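A dropped rack is a fault worth reporting

Of 500 simulated runs at Tresside, 494 passed. The job is a plain one: take the small rack from one end of the plate and set it down inside the corner marks on the pad. Most people would call that ready for the floor. I wouldn't, and the six failures are my argument.

In five of them the fingers lost their grip partway across and the controller carried on to the pad, opened, and logged a completed placement. A drop I can live with. A log that says the rack arrived when it didn't is a safety matter, especially once there are samples in it.
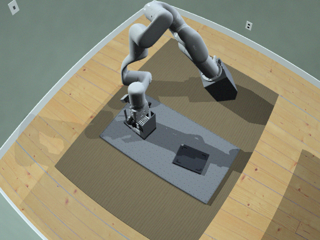
Reiko Nomura thinks I'm being too harsh on the simulator. Contact friction is the weakest part of any model, she wrote to me in April, and a real gripper may never slip that way.

She may be right about friction. The false log has nothing to do with friction, though, and the same code will run on the real arm. Tavasham should hold the release until the controller checks its grip before it reports.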